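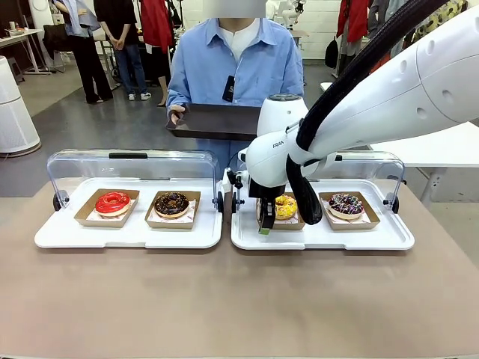
Donuts in the display trays, covers up.

Category: Meeting Minutes / Skondwood Neighbors

Thursday, 7 pm. Elsa Juntunen in the chair, notes by Erhan Kurtuluş. Quorum OK. Last minutes passed, one fix: it's Jerken Street, not Jerken Road.

1. Crosswalk at Berkska Ave
City wrote back. Wants a car count before they'll paint anything. Two mornings, school drop-off hours. Sign-up sheet went around, second morning still short. Elsa to ask the school for crossing guard's log.

2. Storm drains
Corner by the laundromat backed up again in May. Leaves plus somebody's gravel. Reported twice, same ticket number both times – Erhan will call instead. Drain rake is in the Tamuno lot shed, please put it back.

3. Block party
Street closure permit is 30 dollars, form needs signatures from 20 households. Long talk about music. Agreed off by 9. No agreement on bounce house, insurance quote to come. Tables: have enough. Chairs: dont.
Food – bakery stand again, donuts sold singly. Motion to put it by the library steps instead of the parking lot. Passed, 2 against.

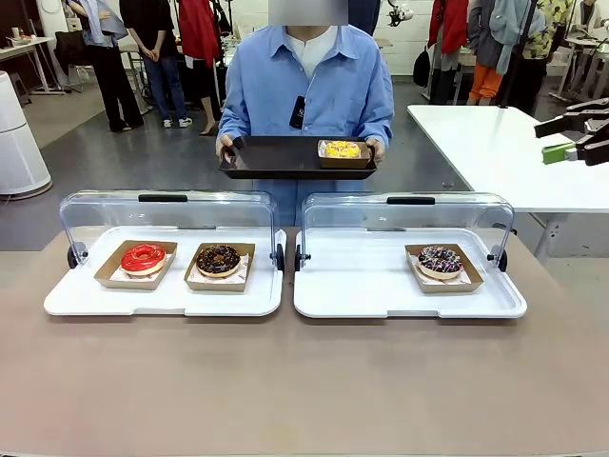 Donut with yellow glaze and orange sprinkles, on the serving tray.

4. Money
1,000 in the account before the permit. Newsletter printing went up, go to one sheet? Tabled.

5. Other
Lost cat flyers on Jerken, take down the old ones, cat is home. Streetlight out by the bus stop, pole number neeeded before anyone can report it.

Closed 8:40. Next one same room, Elsa has key.

Last updated: May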